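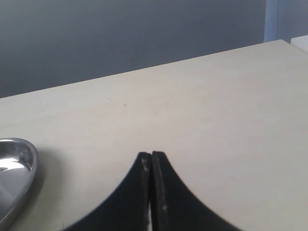 3.2 Work surface and vessels

All portioning was carried out at a single table with a pale cream top, chosen so that dropped pieces would show against it. The surface was wiped before every session and inspected again at the end. Any piece found outside the tray was recorded as spillage, whether or not it had first touched the tray.

Two kinds of vessel were compared. The first, referred to below as the Tarkness type, is a clear cup without a lid. The second, the Lorent type, is a frosted container through which the fill level can be judged only poorly. Frosting scatters light from overhead lamps and gives bright spots on curved walls, so that a level line drawn on the outside is hard to read at close range. 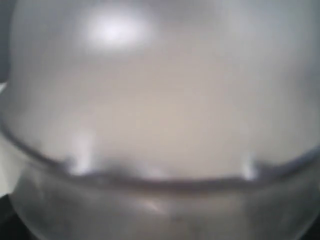 Vol. 20, No. 2

For this reason fill was determined by weight in both cases. Each vessel was weighed empty, then filled to 30 g with small dry pieces and weighed again after emptying. The difference between the last reading and the first is reported as residue. A total of 48 trials was planned for each vessel type, following the order of work set out by the Turunen protocol, and none was repeated.

3.3 Placement of the receiving tray

The tray was of metal and was placed near one end of the table, leaving the remaining surface clear. Earlier work at the Wuner site had placed the tray centrally, which left too little room for pieces to come to rest before reaching the table edge. Small marks already present on the table top were noted at the outset so that they would not later be taken for fragments.

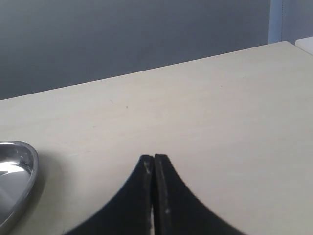
48

3.4 Tilt and residue

A cup held at a moderate tilt over the tray does not empty at once. The pieces gather against the lower wall and remain there until the slope of the wall exceeds their angle of repose. Rounded pieces move early and together, while flat or broken ones tend to follow singly. Where the base is lower than the rim, the contents stay in the cup whatever the direction of the lean (Figure 4). 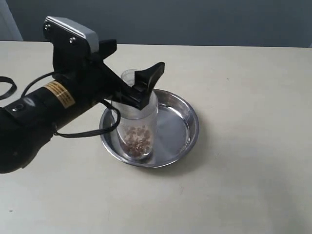
Figure 4. Clear cup tilted over the metal tray, with small reddish-brown pieces collected at the bottom.

Residue was therefore recorded only after the rim had been brought below the base and held there for 20 s. Trials in which the cup was set down before this time had passed were kept in the data but are listed separately.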